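**Leltar Bench** is a two-arm teaching station. You show the arms a job, they record it, and you keep the recording. It comes from Bramside, ships in three crates, and needs a table you are not fond of.

## What you get

- Two arms with base plates, drilled and ready to bolt
- One gripper per arm
- A pair of leader handles for driving the arms from a chair
- The Tamiru recorder, with software
- A bag of cable ties, which you will use up

## Two ways to teach it

**By hand.** Put an arm in float mode, take hold of the wrist, and walk it through the job. Float mode takes the weight, so it feels like steering a shopping cart with good wheels. Best for slow work, and for people who don't like reading menus. Your own hands will show up in the recording, so if you plan to train on the video, use the other way.

**By remote.** Sit down, pick up the leader handles, and the arms copy you. Everyone is terrible at this for the first 20 minutes and then smug for the rest of the day. Mekdes Tefera, who wrote the handle firmware, suggests starting with one arm and leaving the other parked. She also suggests removing your coffee.

A first job can be as plain as putting something in a bin. Bolt the bases at the two near corners of the table, stand a bright bin between them, and let the cables drop off the near edge where no elbow will find them.

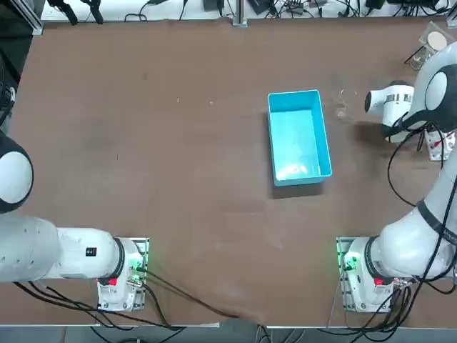 ## How many demonstrations?

More than you'd like. For a simple pick-and-drop we tell customers to record 100, throw out the embarrassing ones, and train on what's left. Rafia Swati in our support office did 121 for a jar-lid task and kept 90. The other 31 are in a folder called "character."

Move the objects between takes. If the bin never shifts, the arms will learn the table by heart and drop your parts very confidently on the spot where the bin used to be.

## Specs

| | |
|---|---|
| Arms | 2, left and right |
| Recommended table depth | 91 cm |
| Teaching modes | Float, remote |
| Recording | Joint positions, gripper opening, video |
| Playback | Full or half speed |
| Table | Not included |

## Before you order

The table covering should be matte. Shiny tops throw glare into the video, and a model can get quite attached to a reflection. Scuffs are fine and will arrive on their own.

Clear plastic and glass can be taught, but they are hard to see on video and you should expect extra takes. Don't make them your first project. Somebody always does.

Leltar Bench works with the Flasberg rail kit, sold separately. Spare grippers, handles and plates are listed on the parts page. Lead time is quoted with your order.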